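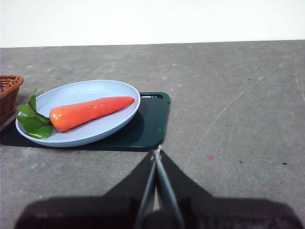 Did you know that when you crunch a carrot, you're eating a root? I love telling people this, because so many of them make a face. Roots sound muddy and a bit boring, and carrots are sweet! Take the one on the blue plate. The thick end grew at the top, close to the daylight, and the rest pointed down into the dark soil. The leaves by the thick end are green, and green is a big clue about what leaves do all day.

Leaves are like tiny kitchens. They take in sunlight, air and water, and they cook up sugar (no stove needed). The carrot plant uses part of that sugar to grow, and the rest travels down and gets packed away in the root. So a carrot is really the plant's lunchbox. It's saving food for later, and then we come along and eat it. Sorry, carrot!

What is it saving up for? Well, if you leave a carrot in the ground all winter, it usually wakes up the next spring and uses its sugar to grow a tall stem with flat, lacy white flowers on top. After the flowers come the seeds. I let 7 carrots do this in my garden in Purba one year and they got taller than my little cousin, who was not pleased about it.

Now, why orange? The color comes from something called beta carotene (say it "bay-ta CARE-oh-teen"). Your body can turn it into vitamin A, and your eyes need vitamin A to work well in dim light. That doesn't mean carrots let you see in the dark like a cat. I tried. I ate 5 in one evening when I was eight and still walked into the door.

Carrots don't have to be orange, either. They can be purple, yellow, white or red. My neighbor Radka Babić grows purple ones, and some of hers are orange in the middle when you slice them!

Want to try something? Ask a grown-up to cut the top off a carrot, the thick end, about as deep as your thumb is wide. Put it cut side down in a saucer with a little water and stand it on a sunny windowsill. Change the water every day. In a week or so you should spot little green shoots. You won't get a new carrot out of it, just leaves, but they're feathery and pretty and you can draw them as they grow.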